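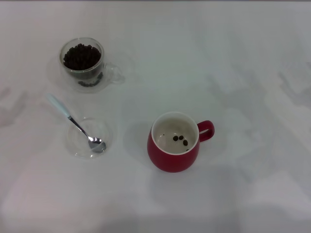 The spooning policy now trains on 174 demonstrations, and I finally have a clean comparison between two ways of deciding when a transfer is finished. The task is to move coffee beans from a glass cup to a red mug with a spoon. The arm should stop when the mug holds the requested number of beans.

Method A asks the policy itself for a termination flag. Method B, which I call Drimton in the repo, runs a separate counter on the head view and overrides the policy. The counter was trained on 2,473 labeled crops of the mug interior. 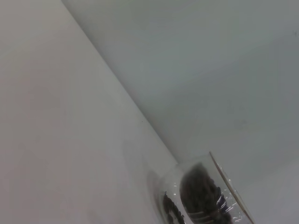

The wrist view is poor input for the counter. Clear walls produce glints, and dark beans merge into one blob at close range. I tried feeding it both views in October and the error went up, so the wrist stream goes only to the policy.

Over 70 trials per method, Drimton stopped on the right count more often, with most of the gain on requests under six. On larger requests beans overlap in the mug and the counter reads low. The policy then goes back for another scoop, and the overshoot is worse than with Method A.

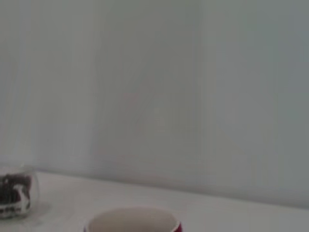
Views where the mug is only partly visible are dropped before they reach the training set for the counter. The filter is a plain threshold on visible rim length. I also tested the occlusion mask from Kevness, but it was slow and changed nothing I could measure.

Next I want the counter to report a range and have the policy slow down when the range is wide. Code is in the Peltenholm branch.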